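A keyboard for the small desk

June 24, 2021

I have been using a compact keyboard since February and a couple of people asked me how I like it, so I am writing it up once and will point them here.

The old one was a full-size board with a number pad that I bought when I lived in Kenville. It still worked. The trouble was the desk in the new place, which is not deep and not very wide, and with the number pad on the right my mouse ended up hanging near the corner. I put up with that for two winters.

I looked at six keyboards before I picked one. I wanted mechanical switches, a cable I could unplug, and a color other than black. Besby, the shop near the Okeke Street bus stop, let me type on the ones they had out. The clerk had me type the same paragraph on each, and that helped more than the reviews did. I paid $100 even.

The first week was slow. My right hand kept going for keys that were not there, and I sent at least one email to my landlord with the wrong amount in it. I type invoices in the evenings, so I missed the number pad more than I expected. By the third week I had stopped thinking about it. In May I typed up my grandmother's recipe notebook on it, 476 entries, many of them only two lines long. My wrists were fine afterward.

Cleaning is easy enough. I pull the caps about every other month, put them in a bowl of lukewarm water with a drop of dish soap, and leave them on a towel overnight. The case gets a soft brush and then a barely damp cloth. Take a picture of the layout before you pull anything. I skipped that the first time and had two of the modifiers swapped for a day.

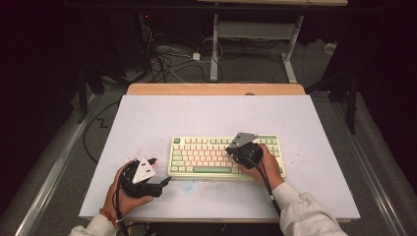
Salamatu Nwosu

The case is cream, the letters are pale pink and off-white, and the green keys are the part I like best, mainly the space bar. It sits on a white board on the tabletop. The board has picked up speckles and a bluish smudge, and I have tried baking soda on it without much luck. A melamine sponge is next.

I would buy the same one again. If you do a lot of numbers, get a separate number pad and keep it in a drawer. Mine is coming from Vorurach and should be here in a week or two. I will add a note when I have used it for a while.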